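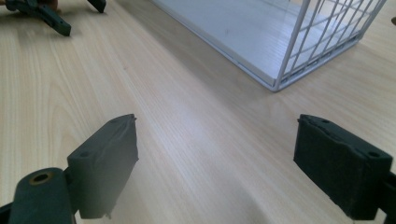
LEKDEN, Oct 21, 2026

The Plasilus Circle has been asked by several of its members to state a position on dream interpretation by mail. The request followed the June meeting in Volden, where the subject took up most of the afternoon session and was left unsettled. The view set out in this essay is that of the editorial desk. It has been read by the Circle's officers, who have agreed to its publication without adopting every part of it.

Our position is that a written interpretation should not be offered to a person who has supplied only a symbol. A client who writes that she dreamed of a river, and gives no further account, has told the interpreter very little. She may have crossed the river, fallen into it, or watched it from a window. She may have grown up beside one. The interpreter who answers with a paragraph on the meaning of rivers has answered a general question, and the client could have found the same paragraph in any dream dictionary at her local library.

We do not hold dream dictionaries in contempt. Many of our members came to this work through one, often a worn paperback belonging to a parent or an aunt, and the older volumes preserve a good deal of folk belief that would otherwise be lost. Teeth, stairs, white horses and missed trains have carried certain meanings for a long time in a great many households. An interpreter ought to know those meanings. Our objection is to the practice of charging a personal fee for them.

Before the Volden meeting, Róisín Breathnach read 100 written interpretations that members had submitted, with the clients' consent and with all names removed. She found that 80 of them contained no reference to anything the client had said beyond the symbol itself. The waking circumstances of the dreamer were absent. So was the feeling on waking, which most of our teachers regard as the first thing to ask about. Her report was brief and made no accusation against any member. It was nevertheless received with some discomfort, and a number of those present felt that it should have been circulated in advance.

The strongest reply came from members who work mainly with clients they will never meet. They argued that many people who write about a dream do so in only a few lines, that they are often distressed, and that a long list of questions will drive them away. A short and kindly answer, they said, gives comfort at the moment when comfort is wanted. We take this argument seriously. A person who has dreamed of a dead brother does not wish to be handed a form.

Yet the same argument seems to us to point the other way. If the client is distressed, a general answer carries more risk. The traditional reading of a dream in which a relative calls from another room is, in several of the common dictionaries, a warning of illness. It is easy to copy that line into a letter. It is considerably harder to know how it will be read late at night by someone whose mother is in the hospital. An interpreter who has asked even one question will usually learn enough to choose the words with care.

There is also the matter of the fee. A client who pays for a personal interpretation is entitled to assume that a person has considered her dream. Some members suggested at Volden that the price may be kept low to reflect the shortness of the answer, and that no one is misled when the price is low. The desk does not agree. A modest charge for a service that was not performed is still a charge for it. Members who wish to send out the traditional meanings may do so freely, or may sell them as a printed guide under that description.

The Ó Súilleabháin method, which is taught in our introductory course, offers a workable middle path. Under it, the interpreter puts two questions to every client before writing anything. The first asks what the dreamer felt in the minute after waking. The second asks what in the dream was familiar. Neither requires a long reply, and neither asks the client to disclose private matters she would prefer to keep. Members who use the method tell us that most clients answer willingly, and that the answers frequently change the direction of the reading. A dream of a flooded house reads one way when the dreamer woke afraid and quite another when she woke relieved.

It has been objected that the method slows the work. It does. A letter goes out, a reply must come back, and a reading that might have been finished in an evening may take a week. Members who depend on this income have told us plainly that they cannot absorb the delay, and we would not presume to instruct them on their household accounts. We would ask only that they consider taking fewer commissions at a fairer price, and that the Circle consider publishing a suggested scale of fees so that no member is undercut for taking proper time.

We would add a word on prediction. The Circle has never required its members to hold a single belief about where dreams come from. Some regard them as messages, others as the mind at its evening housekeeping, and the two groups have shared a newsletter for many years in reasonable peace. What both can accept is that a written reading should never tell a client that an event will occur. Phrases such as "this dream is often taken to suggest" are sometimes mocked as timid. In our view they are accurate, and they leave the client free to disagree with us.

The desk therefore recommends that the two questions be made a condition of listing in the members' directory, and that the rule apply to new listings first. Existing members should be given a fair period in which to adjust their practice. The proposal will need to be put in writing and seconded before it can be placed on the agenda. Letters from members on either side are welcome and may be sent to the desk at Lekden, where they will be considered for the next issue. Correspondents who wish their names withheld should say so in the letter itself.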